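Section 3. Planning and Budgeting Before You Order

Most people who open this guide already have a robot picked out and want to know where to plug it in. Please hold off a little while longer. The money you save on a folding cell is mostly saved before the purchase order goes out, and an hour with a notepad now is worth a good deal more than a weekend of returns later on.

3.1 Choose the task first

1. Write down one garment and one motion, such as folding a sleeve across the body of a jacket.
2. Write down the surface it will be done on – a bed, a table, a bench – and measure it.
3. Decide whether you will collect hand-guided demonstrations before buying an arm. We recommend it warmly, and the rest of this section assumes you will.

Puffy outerwear makes a good planning task, as the padding tells you very quickly how wide your jaws need to open.
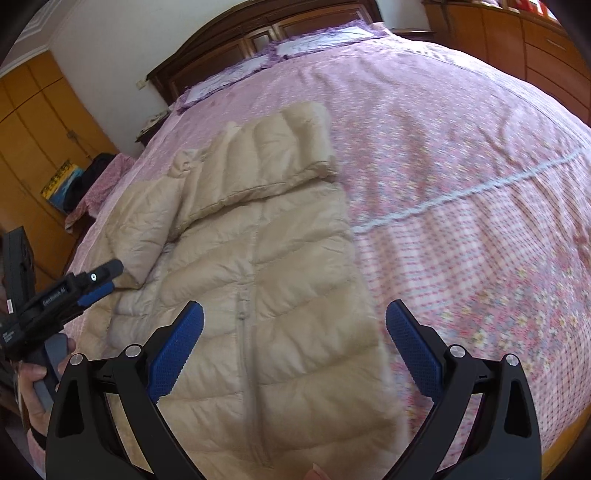

Written by the Planning Desk, Drurkon Set-Up Guides

3.2 Work out the hand-held stage

A quilted jacket spread on a bed wants two hands, so plan on a pair of grippers. It's tempting to buy one and see how you get along, but a second one ordered later means a second shipping charge and another round of calibration, and you'll be sorry you waited (we were!).

1. Set aside 600 dollars for pads, straps, cables and storage. This is apart from the grippers themselves.
2. Set aside 700 dollars for the operator's time. Folding looks easy until you've been leaning over a bed all afternoon, so allow for breaks.
3. Ask your supplier whether pads are sold separately. With the Bralto kit they are, in packs of 3.
4. Add a line for garments. You'll want several jackets of different thickness, and secondhand ones are perfectly fine.

Note: Textured pads are a wear item. Put them in the yearly budget along with the cables, and leave them out of the equipment line.

Caution: Zipper pulls and pocket seams can catch. Go slowly near them, and keep your free fingers clear of the jaws while they close.

3.3 Work out the arm stage

1. Reserve 3000 dollars for mounting, guarding and the electrician. Keep it in its own line so it doesn't get swallowed up by the arm.
2. Compare the reach on the data sheet with the surface you measured in 3.1. A big bed is a long way across, and a garment is rarely laid out right where you'd like it.
3. Get a written quote for training. Enent and Dönmez both list it separately from delivery, so read down to the last page.
4. Check that the jaws you're quoted match the ones you used by hand. If the shape or the pads differ, leave money for more demonstrations.

A front zipper is a handy thing to plan around. It gives you a line down the body of the jacket to measure from, with the two pads coming in on either side. 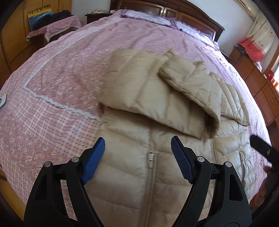
One reader wrote to us in July to say that the arm had come in right on budget and the training had not, and could we please move the training quote up to the top of the list? We've left the order alone, but do ask for that quote early if your money is tight.

3.4 Before you sign

1. Add up the lines from 3.2 and 3.3 and compare them with the supplier's total.
2. Ask what happens if the pads don't suit your fabric, and get the answer in writing.
3. Keep a copy of the quote with this guide. You'll need the part numbers again in Section 4.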